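Tutorials > Simulation > Grippers > Comparing two finger sets

Prev | Contents | Next | Downloads

Comparing two finger sets from the wrist camera

By Keyvan Alipour

I love this part of the job. Swapping fingers on a real arm costs you an afternoon of screws and recalibration, but in simulation you change one line and go again! For this tutorial we compare the Seleck flat plates with the Lellen curved pads, on the same gripper body and with the same grasp script. You need a working Rarham project with a wrist camera already set up.

Step 1. Fix everything except the fingers

Load the arm, the work surface and one test object, then save the start pose to a file. Both finger sets must start from that file. Set the random seed to 99 (any number is fine, as long as you use it for both) and turn off automatic camera exposure.

Step 2. Check the view between the fingers

Load the Seleck plates first and open the wrist camera window. You want both fingers in view with the object in the gap between them, and enough of the surface beyond to judge the approach angle. Wood grain and painted stripes are great for this — if the camera mount is turned by even a small angle, lines you know well will run the wrong way.

Watch out for dark objects. A black lump right above a black gripper body blends into it, and the lower outline gets hard to find. Try the same pose with a lighter object before you start blaming your segmentation code. I lost a whole evening to that one.
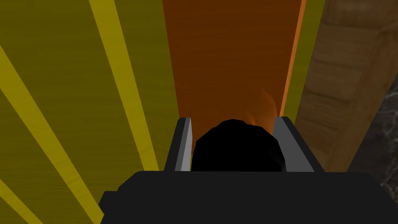

Step 3. Run the grasps

Start the batch with 4000 grasps per finger set. Each grasp closes, lifts, holds for 3 seconds and lets go. Log the finger gap at contact as well as the result, so that you can sort the failures later. If the batch is too slow on your machine, close the camera window first.

Step 4. Swap and repeat

Change the finger entry to the Lellen pads, reload the start pose and run the batch again. Don't touch the grip force yet! It's tempting, I know.

Step 5. Read the logs

On our setup the flat plates held on over 95 percent of the time with boxy parts and slipped more on round ones. The curved pads were the other way around, which made my day. Esmaeil Talebi wrote a small plotting script that draws both logs on one chart, and it's on the Downloads page under "compare".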